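# Gellow releases grasp labeling tool for hand-held gripper recordings

Gellow, a software firm in Drositville, has released a tool that sorts and labels recordings made with hand-held grippers, the company said Sunday.

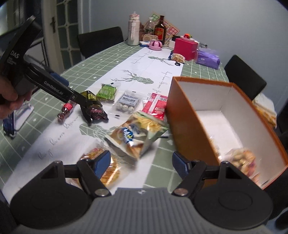
The tool, called Wanen, reads the finger opening and the wrist path from each recording and splits the session into single grasps. It then marks the moment the fingers close, the moment they open again and any stretch where the tool's position was lost. A person checks the marks before the data goes to a training run.

Dinesh Joseph, who leads the perception team, said the first version was tuned on packing tasks, mainly snack packets going into a box on a dining table. Shiny wrappers and clear film gave the team the most trouble.

"The tracker would lock onto a reflection and drift with it," Joseph said. "We now drop those points early and lean more on the motion sensor for a few frames."

The release was tested on 4000 recordings. Of these, 2000 used two grippers at once, one in each hand. Two-handed sessions need an extra step that lines up the clocks of both tools, and Wanen refuses to label a session if the clocks can't be matched.

Zlata Chornovol, an engineer on the project, said motion blur is handled separately. Blurred stretches stay in the recording but carry a flag, so a team can choose to train with them or leave them out.

Rathnayake, a warehouse software company, has been using an early build since January. Its planning lead, Trinidad Sarmiento, said her group relabeled 1000 older recordings and found that many grasps had been cut too short, with the approach missing.

"Our planner was learning to start right on top of the packet," she said. "It needs to see how the hand gets there."

Wanen runs from the command line and needs no network connection. There are 4 export formats in this release — a fifth, for compressed video, is still being tested. Support for soft finger pads of uneven thickness is planned for the next version.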